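From: Corentin Rolland
To: Sheehan Street home-office list
Date: Tuesday, September 5, 2023
Subject: Re: cables under the desk, again

Eamon Tierney wrote:

> Corentin, you said in the spring you were going to sort out the
> cables under your desk and report back. Did you? I have the same
> problem. Everything is on the floor, the vacuum eats it, and I
> can't tell which plug is the printer. My wife says buy one of those
> metal trays that screw on under the top. The Hondex one is on sale
> at the place in Hivbridge, but I don't want to put screws in a desk
> I might sell in November. What did you end up doing? Also do you
> still use a trash can in there or did you give up on that too?
>
> Eamon

Eamon, sorry, meant to write this weeks ago. Typing between two calls so excuse the mess.

Short answer - half done. Top of the desk is fine now. Underneath, no.

Did the top first. Everything off, wiped it, put back only what I use every day. Took maybe an hour and most of that was paper. Desk wood is lighter than I remembered, hadn't seen that much of it in a while. One black cable still runs across the right corner at the back, can't find a way round that without drilling and like you I'm not drilling.

Under the desk I pulled everything out, labeled it with masking tape, put it back. Write on the tape BEFORE you wrap it, learned that one on my knees with a pen that wouldn't write upside down. Label both ends. Three of mine went to nothing at all. One was for a scanner I gave to my brother in Fukville.

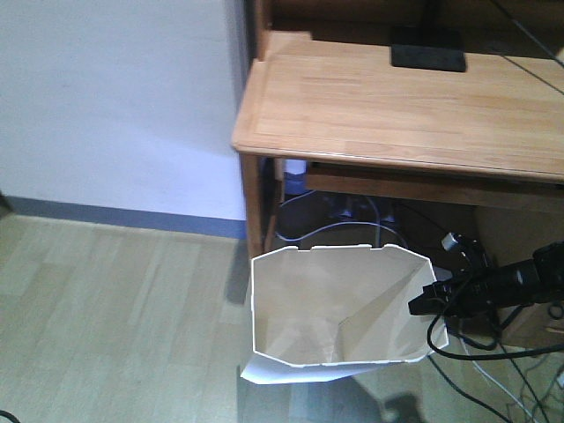
The paper bin is the part I'd recommend. Fold it out of white paper, stands open on the floor, and when it's full the whole thing goes out. No liner, no washing. I used to have a wire basket and pencil shavings went straight thru it onto the floor. Paper and dry stuff only, obviously. No tea bags. Make a decent crease or the sides go soft after a few days. I fold the rim down once too, holds its shape better.

As for the loops of cable at the back, I tried velcro ties. OK for the thin ones. The thick gray ones don't want to bend and they push everything else out of line. A shorter lead would fix half of it but the shop wanted 17 dollars for one and I walked out. Might go back.

On the tray - I looked at the Hondex as well. Didn't buy. Measure first, my desk has a rail along the front under the top and I couldn't see how I'd get my hands in past it once a tray was up there. If yours is open at the front it could be fine. There's a clamp-on kind too, no screws, which sounds more like what you want if you're selling. Check how thick your top is, the one I saw only opened to 30 mm.

For the vacuum, keep the power strip off the floor if you can. Mine was in a shoebox with a slot cut in each end for a while. Ugly, worked ok, then somebody on this list said it'd get too warm with the lid on so I took the lid off, and then there wasn't much point in the box.

For the printer plug, red tape. Just the one plug. Don't color code the whole lot, I did that once and lost the peice of paper that said what the colors meant.

If anyone else has a cheap way of getting thick cables to lie flat along a wall I'd like to hear it. Stick-on clips came off mine inside a week, maybe I didn't clean the paint first.

Eamon, you want the masking tape? I've got most of a roll left, can drop it off Thursday.

Corentin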